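I'm looking for two people to help me sort and pack toys at the Matlala toy library this September. We lend to families all over Rornport, and after a busy summer the shelves need some love (so do I)!

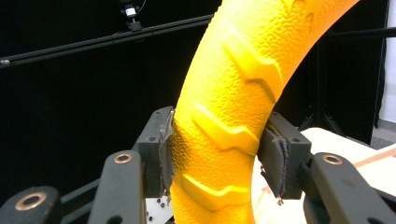

Toy sorting is slow, cheerful work. You'll check each piece for cracks, wipe it down and put it back with its set. Chunky things with raised ridges, like the yellow ring with the chevron tread, need a soft brush as well - dirt loves a groove. Shifts run 3 hours, and you'd do 8 of them in all, paid at the end of each one.

No experience needed, just patience and decent eyesight. Drop in and ask for Keabetswe, or leave a note for me at the front desk - Marthinus Mahlangu.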